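Subject: Re: Stullton benches, staffing after the Lagman cells

On the list, someone at Petside wrote:
> We are told the packing benches go over to robots from August. What
> happens to the people who stand at them now? Our site has 60 on
> packing and no written plan for any of them.

We went through this at Stullton, so some detail may help. Cable handling was the first task taken on. Staff now spend part of each shift demonstrating it with hand-held grippers, and the recordings go to Flaltudora for training the cell controllers.

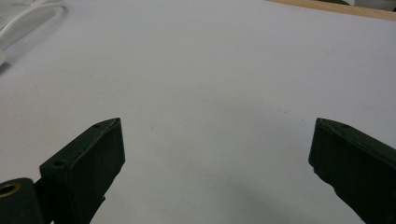
Does the demonstration work count as a separate job grade?
It is paid at the packing rate plus an allowance, and the grade is under review.

The target is 3000 recorded runs per task. A run that is stopped early is discarded and does not count towards the total, which caused some argument over breaks. We settled on 12 minutes' rest in each hour, because holding a gripper in each hand tires the wrists sooner than packing does.

The setup is the same for each power strip task: white board on the table, strip and its lead on the board, one gripper per hand.

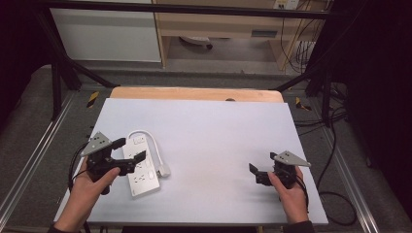
Rotation matters more than the rest period. With three people sharing a bench the complaints about sore thumbs stopped – with two they did not. I would get the rota in writing before the first cell arrives. The other point to settle early is who owns the fault log. Ours went to maintenance by default, and the bench staff, who see most of the faults, had to ask for access.

I can send the rota as a text file if that is of use.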